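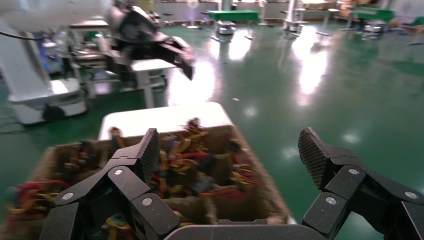
How often should I feed a sourdough starter that lives in the fridge?
Once a week is plenty for most, and mine has gone three weeks without complaint when we were visiting my sister.

marrowfat_jo
Thanks, that's a relief to hear. Mine came from the bakery in Standach back in April, a little spoonful in a jam jar, and I've been fussing over it daily ever since like a new baby. I've been through so much flour! My husband says we could have bought bread for the whole street by now, and he may be right.

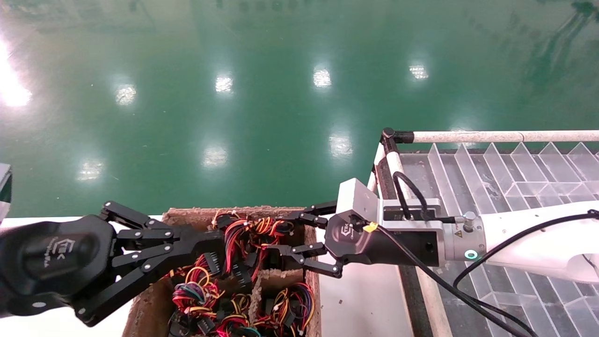

The other thing I wanted to ask is about the dough itself. I use 500 grams of white flour for one loaf and it spreads out flat as soon as I tip it from the basket. Tastes lovely, looks like a hubcap.

Tudose
Sounds overproofed to me, Jo. Kitchens get warm this time of year with the oven going for everything else. Try cutting an hour off the first rise and see how you do. I'd also hold back a splash of the water, you can always work it in later if the dough feels stiff.

rye_and_shine
I have to disagree with Tudose (in a friendly way, you've helped me plenty). Flat loaves are nearly always weak shaping. I baked mine too short for years, and then a neighbor stood next to me and showed me how tight the skin ought to be.
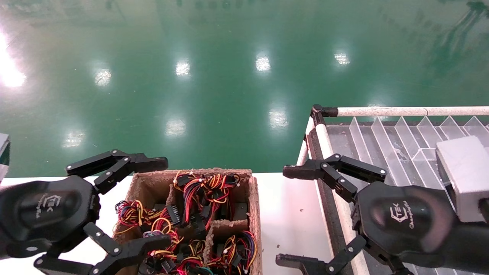

She'd let it rest 20 minutes on the counter, then pull it toward her again, so the bottom grabs and the top stretches. I'd do that before touching the water or the clock. And please don't throw out your extra starter, it makes wonderful pancakes with a bit of buttermilk.

Tudose
Fair enough, though all the shaping in the world won't save dough that's gone slack. Jo, poke it with a floury finger. If the dent just sits there, it went too long.

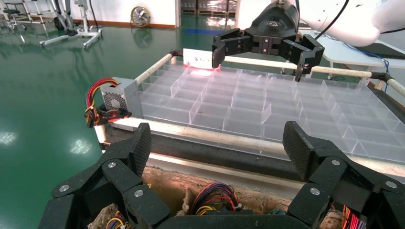
Czesław Kaczmarczyk
Posts: 2,918
2018-12-30

You're both right, I think, and Jo could try one change per loaf so she knows which it was. My mother kept hers in a crock in the pantry and fed it whenever she remembered, and we ate very well. For a 900 gram loaf I swap in 80 grams of rye, it gives a nicer crust and the starter loves it too. Jo, what size basket are you using?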